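로봇 팔로 블리스터 포장 집어서 칸막이 트레이에 넣기, 공유 작업실에서 해 본 순서 정리

2022년 1월 17일 월요일

지난번 글에 "그래서 집에서도 되나요?"라는 댓글이 꽤 달려서 이번엔 처음부터 순서대로 써 볼게요. 저는 집이 좁아서 Brurndale 공유 작업실 한쪽을 쓰고 있는데요, 테이블 하나에 노트북 하나 펼 자리만 있으면 방에서도 똑같이 할 수 있어요. 과제는 단순합니다. 투명 플라스틱 포장에 든 작은 물건을 집어서 골판지 칸막이 트레이의 빈 칸에 세워 넣는 것! 말로 하면 참 쉬운데 저는 이걸로 2주를 썼어요.

준비물

로봇 팔, 평평한 그리퍼, 제어용 노트북, 전원 어댑터, 칸막이 트레이, 포장된 물건 몇 개, 그리고 바닥용 테이프. 제어 프로그램은 Brivon을 쓰고 있고 포트 번호는 기본값 그대로 2204예요. 이거 괜히 바꿨다가 연결이 안 돼서 저녁 시간을 통째로 날린 적이 있으니 건드리지 마세요 ㅎㅎ

1. 바닥부터 표시하기

팔을 움직이기 전에 바닥에 테이프부터 붙입니다. 귀찮아도 꼭 하세요. 팔을 끝까지 뻗어 보고 손끝이 닿는 데보다 조금 넉넉하게 선을 잡으면 돼요. 저는 노란 테이프를 씁니다. 카펫 위에서 잘 보이고, 떼어낼 때 자국도 별로 안 남더라고요. 다만 카펫은 먼지를 한 번 밀고 붙여야 해요. 안 그러면 다음 날 모서리가 다 일어나 있어요.

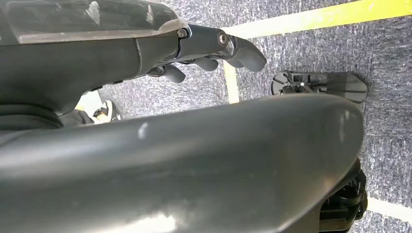

선을 붙였으면 전원을 끈 상태에서 팔을 손으로 천천히 돌려 보세요. 관절에서 걸리는 소리가 나는지, 케이블이 어디서 당겨지는지 이때 다 알 수 있어요. 저는 팔꿈치 쪽 케이블이 너무 팽팽해서 타이 위치를 두 번이나 옮겼습니다. 손가락 마디 나사도 한 번씩 조여 주시고요. 꽉 조이면 마디가 뻑뻑해지니까 드라이버가 멈추는 느낌이 오면 거기까지만!

2. 손끝 바꾸기

처음에는 손가락이 달린 로봇 손으로 해 보려고 했어요. 멋있잖아요. 근데 칸막이 사이가 좁아서 손가락이 자꾸 옆 칸을 밀어 버립니다. 그래서 이 작업만큼은 납작한 그리퍼를 추천해요. 바꿔 끼운 다음에는 Brivon에서 도구 길이를 다시 넣어야 합니다. 제 경우는 131mm였는데 이 값은 쓰시는 그리퍼마다 다르니까 꼭 직접 재세요. 손목 면에서 턱 끝까지 자로 재면 충분해요.

3. 트레이 놓기

트레이는 테이블 가장자리와 나란히 두지 말고 살짝 비스듬하게 놓아 보세요. 저는 똑바로 놓았더니 손목이 마지막 칸에서 한계 각도에 걸려서 한참 헤맸거든요. 비스듬히 돌리니까 바로 해결됐어요 (진작 해 볼걸...). 위치가 정해지면 바닥면에 양면테이프를 조금 붙여서 고정합니다. 골판지가 가벼워서 그리퍼가 스치기만 해도 밀려나요.

4. 위치 저장하기

이제 노트북 앞에 앉아서 점을 하나씩 저장합니다. 물건 바로 위, 잡는 높이, 들어 올린 높이, 칸 바로 위, 놓는 높이 순서로 가면 돼요. 저는 트레이 칸을 다 쓰려고 욕심을 내서 동작을 12개나 만들었는데, 처음이시면 칸 두 개만 하세요. 두 개가 잘 되면 나머지는 복사해서 옆으로 옮기기만 하면 되니까요.

투명 포장은 겉이 미끄럽고 눌리면 휘어요. 잡는 힘은 제일 약한 값에서 시작해서 한 단계씩 올려 주세요. 그리고 가능하면 포장 위쪽의 평평한 부분 말고 안쪽 물건이 받쳐 주는 자리를 잡는 게 좋아요. 들어 올릴 때 흔들리는 게 확 줄어듭니다. 팔이 움직이는 동안 손은 트레이 쪽으로 뻗지 마시고요, 고쳐 놓고 싶은 게 보여도 꼭 멈춘 다음에 만지세요. 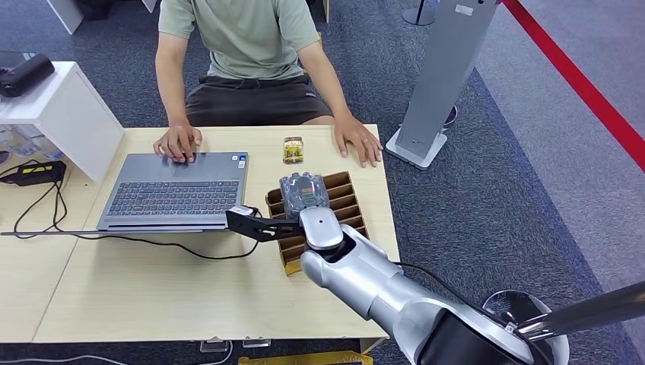 5. 속도 올리기

저장한 점을 전부 느린 속도로 한 바퀴 돌려 보고, 문제가 없으면 그때 조금씩 올립니다. 저는 Nonden 게시판에서 본 대로 내려가는 구간만 느리게 두고 옆으로 이동하는 구간만 빠르게 했는데 이게 꽤 좋았어요. 칸에 넣는 순간만 천천히 가면 전체 시간은 생각보다 안 늘어나거든요.

자꾸 실패할 때 볼 것들

물건이 칸 입구에 걸린다: 놓는 높이보다 칸 바로 위 점을 먼저 보세요. 거의 항상 그쪽이 틀어져 있었어요.

어제는 됐는데 오늘 안 된다: 트레이가 밀렸을 확률이 높아요. 모서리 위치를 연필로 표시해 두면 바로 맞출 수 있습니다.

연결이 끊긴다: 어댑터 선이 팔에 걸려 당겨지지 않는지 확인! 저는 케이블을 전부 테이블 왼쪽으로 몰아 놓고 나서 괜찮아졌어요.

제가 쓰는 점 목록 파일은 Villanueva 폴더에 올려 두었으니 필요하신 분은 가져다가 고쳐 쓰세요. 3월에는 트레이를 두 개 놓고 종류별로 나눠 담는 걸 해 볼 생각인데, 혹시 비슷한 거 하고 계신 분 있으면 댓글로 세팅 좀 알려 주세요!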